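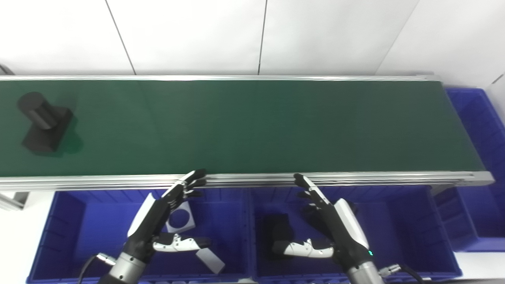 Karaca Flat Belt Conveyor, bench height, for sorting and light assembly

The Karaca is a straight, level belt conveyor for moving small parts past a standing or fixed work position. The belt is dark green with faint seam lines across it. Side rails are silver aluminium, with a slimmer metal rail along the far edge, and the whole unit stands on metal support legs.

The space under the near rail is left clear for storage bins. Ribbed blue plastic bins can stand side by side against the line, so that plates, blocks and other loose parts are dropped straight down from the belt edge. Bins are sold separately and are not fixed to the conveyor.

Specification
Belt length: 2,000 mm
Working height: 861 mm
Drive: single motor, fitted at either end, to be stated on the order
Direction: reversible
Load: parts should be laid flat on the belt. Tall parts with a narrow base should be placed with the base across the direction of travel.

Installation
The floor must be level and firm. Leave a gap behind the far rail for cleaning and for belt tracking adjustment. Allow roughly 1,000 mm in front if people will be working at the line. Fitting takes 2 people.

We use cookies to remember your basket and to count visits. Accept / Settings

Care
Wipe the belt with a damp cloth and mild soap. Do not use solvents. Check belt tension after the first week of use and monthly after that. Replacement belts are cut to order at our Stasusdale works and need the serial number from the plate on the drive end.

Delivery is to ground floor only. For other belt lengths or guarded versions, contact Zubaida Mengal in the Widwood sales office. Orders placed in August may be delayed by the works shutdown.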